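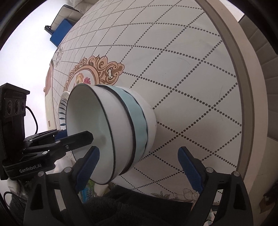
7 min read

2019-01-14

Hemi Tomoana spends most of his working day looking at gripper footage of tables. He writes the perception and planning code at Ukine, where the current task is clearing up after a meal, and the part of it he was working on when we spoke was bowls.

"Bowls are where the segmentation falls over," he says. "A mug has a handle, a plate is flat, and you can get a long way on that. Three nested bowls on their side are white against white, and the only thing telling you there are three is the rims."

The bowls in that kind of clip are ordinary ceramic ones. The front one has a thin navy line round the edge, the next has a pale blue band on the outside, and the last is plain with a dark rim. Tomoana says the band caused more trouble than anything else in the set, as the first version of the software took it for the edge of a separate object and planned a grasp on it.

"It wanted to pull the middle bowl out sideways. On the planner's terms that was a perfectly good grasp. It had a surface, it had a width, it had clearance on both sides. It just had the wrong idea of what was a bowl."

The fix was in how the software groups edges. The old code, which the team called Clumden, found every closed curve it could and treated each as a candidate object. The replacement, Skov, starts from the opening of the front bowl and works backwards, asking whether each curve behind it could belong to something nested inside the same outline. If it could, the curves are kept together as a stack, and the planner is handed one object with an uncertain depth.

"Uncertain depth is fine," Tomoana says. "You can close slowly on an uncertain depth. You can't do anything sensible with three objects in the same place."

He is less pleased with how the system handles tablecloths. A printed cloth with a diamond lattice and a big floral medallion gives the edge finder plenty to chew on, and Skov still spends a good part of its time throwing the pattern away again. Plain tables would be quicker, but he has kept the patterned ones in the test set.

"People have tablecloths. My mother has one with more going on than that. If we only tune on bare worktops we'll be back here in April doing it all again."

The control side is simpler, at least to describe. Each finger of the gripper has a blue pad on its inner face, and for a stack lying on its side the planner puts one finger inside the lip of the front bowl and brings the other in from outside. The awkward moment comes when the outer finger is close to the tabletop. Tomoana's controller used to treat any contact as the bowl, so touching the cloth would end the approach early and the grip would close on nothing much.

It now keeps two estimates running, one for the object and one for the table, and compares them before it decides what it has touched. The table estimate is refreshed 30 times a second. He tried slower rates and found that the fingers drifted on soft cloth.

"I'd like to say we worked that number out," he says. "We tried a few and stopped when it behaved."

Most of his time now goes on Rusmont, the replay tool he wrote so that the rest of the team could look at failures without asking him. It lines up the view from the gripper with what the software believed at each step, and lets you scrub back to the point where the two part company. Roughly half the bugs fixed since it was put in were found by people who had never opened the planner code.

"Before that, someone would come over and say it had missed the bowl. Missed it how? Did it see the wrong thing, or see the right thing and go to the wrong place? Those are different weeks of work."

The tool has its faults. It loads slowly, and it draws the finger positions a little behind the picture, which Tomoana puts down to a timestamp problem he has looked at twice and left alone. New starters are warned about it on their first day.

I asked whether stacks could be counted as solved. He said no, and went back to the rims. A second dish standing just behind the bowls, with blue stripes on its own rim, is enough to make Skov hesitate, as the curves line up and the grouping step has to choose. It usually decides in favour of the bigger stack, and he would prefer it to decide in favour of the smaller one.

"If you guess too few, you pick up what you've got and come back for the rest. If you guess too many, you close on a gap. I've got a branch that does it the other way round, and it passes on the bowls and fails on saucers."

The saucers are next on his list. He expects them to take him until the spring, and he has asked for a second person to help with the labelling.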